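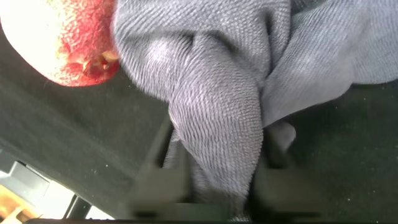

Apple and gray cloth.

October 30, 2023

Rain until lunch, then wind. I got up at six to meet the oil delivery and the driver came at ten. He put in 900 liters and left the gate open, so I spent a while getting the neighbor's dog back out of the yard.

Perrine called while I was still in my boots. She and Romain want to move the choir rehearsal from Fondmont to the school hall because the heating at Fondmont is off again. The hall costs 40 for the evening and the piano there has two dead keys in the middle. I said I would rather sing in a coat. She said the altos would not. We left it that she would ask Aurélien, who has the key to the boiler room and may know how to get the thing lit.

Worked on the second Fauré piece for an hour. I still come in early at bar 12 every time. In September I had it right for a week and then lost it. I wrote the count above the notes in pencil, and when I looked at it properly I saw I had written it in once before and erased it.

Ate late. Soup from the freezer, the last of the bread, an apple. The bread from Ziter goes hard in a day now. It used to keep for three. I'll try the other place when I'm next in town, though parking there is bad.

In the afternoon I went through the box of concert programs from Dad's house. Most are from the years he sang with Chi-keung Yuen's group. There is one from the tour with everyone's signature on the back, including a Samran Jaidee I can't place at all. Second bass, going by the list inside. I'll ask Chi-keung when I write to him at Christmas. I threw out the duplicates and kept one of each. The box still doesn't close.

The program for our own concert has to go to the printer this week. Romain wants 100 copies. We had a stack left over last year, but he says the church is bigger. I still need the text translations from Aurélien, and he still needs the words for the encore from me, so I should do that first.

Phone again at eight. Aurélien says the boiler needs a part and it won't come before the weekend. School hall it is, then. I told Perrine I'd bring the music stands. Four of them are in the attic and one is missing its foot.

Throat a bit sore. Tea with honey, bed by ten.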